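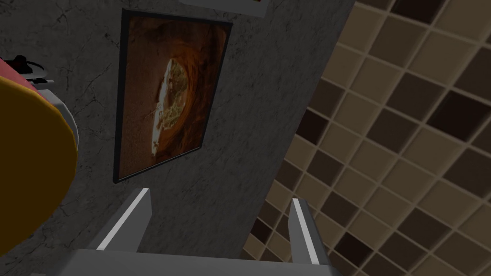
Checking a hand-eye transform in simulation before you trust any number it gives you

Most write-ups on wrist camera calibration stop at the point where the solver prints a small residual. I think that's too early. A small residual tells you the solver found a transform that agrees with the data you gave it, and if the data was poor, it agrees with poor data. What I want before a policy or a grasp planner gets near the thing is a check I can run against geometry I already know, in a rendered world where the ground truth is sitting in a file. The view from the wrist is tilted in nearly every useful pose, and you want that. With the fingers spread at the bottom, a framed picture seen obliquely on the dark stone and the tile grout running off on a diagonal, you get straight edges in several directions, plus one boundary between two materials. All of those are lines you can project and compare.

This page assumes you have a simulator that can give you the camera pose for any render, a robot model with a wrist camera on it, and some calibration routine you didn't write yourself. I use Gronico for the scene and Ikbridge to pass joint states and transforms around. Neither is essential. If your tools have other names the steps are the same, though the menus won't be.

Before you start

Write down the conventions. I mean in a text file, next to the code. Which way does the camera's z axis point, is the transform camera-to-gripper or gripper-to-camera, are quaternions stored with w first or last. I have lost more afternoons to w-last than to any real bug in perception. If your renderer looks down negative z and your solver expects positive z, the solver may still converge on something, and that something will look respectable in the log.

Turn off every randomization. Lighting, textures, camera jitter, all of it. You can put it back later. A lot of people insist on calibrating with jitter on "so it generalizes," which makes no sense to me. A transform is a fixed quantity. You want it right, and then you want to know how wrong it can be before things break, and those are two separate jobs.

Step 1. Save the true transform and hide it

Export the camera-to-gripper transform straight from the simulator and save it under a name your calibration script never reads. The first time I set this up, the script was quietly picking up the true value as its initial guess. Results were superb. Jacinto Cuautle spotted it when he deleted the config folder and the error went from nothing to nonsense.

If your solver needs an initial guess, give it a bad one on purpose. Rotate the true value by 15 degrees on two axes and move it a few centimeters. A solver that can't recover from that is one I'd want to know about.

Step 2. Collect poses that rotate

Hand-eye calibration needs rotation about more than one axis. Sliding the wrist sideways over a flat board gives you plenty of images and very little information. Collect fewer poses and make them uglier. I use 34, and each one tilts the wrist differently from the one before it.

For every pose save three things together:

The rendered image, before any resizing.
The joint positions at the same simulation step as the render.
The simulator's own camera pose, into the hidden folder.

The second one deserves suspicion. Ikbridge publishes joint states on its own clock, and if you grab the latest message when the image arrives, you can be one step off. With the arm stopped it makes no difference. With the arm moving it looks exactly like a calibration error. Stop the arm, wait for the velocities to hit zero, then render.

Step 3. Run the solver and don't celebrate

Run it. Note the rotation and translation. Compare with the hidden values and write down the difference in degrees and millimeters separately. Please don't combine them into one score. I've seen dashboards with a "calibration quality" percentage on them and I have never once been able to find out what it was a percentage of.

If you're more than half a degree out in a noise-free simulation, stop and find out why. There's no sensor noise to blame. In my experience it's the intrinsics (somebody typed a field of view in degrees where radians were expected, or vertical where horizontal was expected) or it's a frame convention from your text file.

Step 4. Project lines the solver never saw

Here I part ways with the usual tutorial. The calibration board is what the solver was fitted on, so a nice overlay on the board proves very little. Pick something else in the world whose position you know. Wall pictures are good because they're rigid rectangles and the corners are in the scene file. Tile grout is good because it's long. Rounded objects are poor choices. The edge you see on a curved object is a silhouette, and it moves over the surface as the camera moves, so don't line up against it.

Take the known corners in world coordinates. Push them through the forward kinematics, then through your estimated camera transform, then through the intrinsics, and draw the result over the render in a thin, bright line. One pixel wide. People draw these overlays with fat lines, and a fat line will cover four pixels of error without complaint.

Watch out for partly visible objects. If a corner projects outside the image, leave it out of the error figure and don't clamp it to the border. One version of our script clamped, and it reported beautiful agreement along the image edge for every object that happened to cross it.

Also check the fingers. Gripper geometry is fixed relative to the wrist camera except for the finger opening, so project the fingertip points with the gripper open and compare. It catches a wrong translation faster than anything in the background does, simply because the fingers are close. A background edge can look fine with a camera offset that would make you miss every grasp.

Step 5. Read the errors by pattern

I plot the pixel error as arrows and look at it before I look at the average.

All arrows pointing the same way and much the same length, near and far: suspect rotation, or a principal point that's off.
Long arrows on close things and short ones on distant things: suspect translation.
Arrows pointing outward from the image center: focal length or field of view.
Arrows that change direction from pose to pose with no pattern: timing, or a joint offset.

These overlap, and two faults at once can hide each other for a few poses. Treat the list as a place to start looking.

Step 6. Break it on purpose

Once the overlay is good, damage the transform by known amounts and rerun step 4. Half a degree, one degree, two. Then five millimeters along each axis. If your check can't tell a one-degree error from none, the check is no use, however green the output is. I ran 800 perturbed transforms through ours overnight, and 506 got flagged on the first version. The rest slipped by, almost all of them small rotations about the viewing axis, where points near the image center hardly move. Requiring at least one checked point near each image corner fixed most of it. I won't claim all.

A word on automatic edge matching

Zavala, the package we tried for this, will detect edges in the render and match them to your projected lines without you clicking anything. It's quick. It's also easily fooled by rough surfaces. Thin dark cracks in a stone texture are edges as far as the detector is concerned, and it will happily snap a picture border to one if the crack runs close enough. On one run it reported 1,239 matched segments, and when I drew them a great many were lying on texture. Raise the minimum length, limit the match distance to a few pixels, and draw what it matched. Better still, if your simulator can output segmentation masks, take the edges from those and skip the detector entirely.

Grids bring their own trouble. A tile floor looks like itself shifted by one tile, so a bad transform can lock onto the next grout line over and score well. If the tile colors are mixed, use one of the darkest tiles as an anchor and check that the projection lands on that particular tile.

What this won't tell you

It won't tell you the real camera is mounted where the model says. We moved to the Troltonier arm in June with a simulated check that passed at every pose, and the real bracket was off by a little over a degree. Simulation had shown that the math, the conventions and the script were sound, so we spent our time on the bracket and left the code alone. I consider that worth the two days it took to set up. I wouldn't put it any stronger than that.

If you only have an hour, do steps 1, 4 and 6. Skip the plots if you must, and keep the text file of conventions.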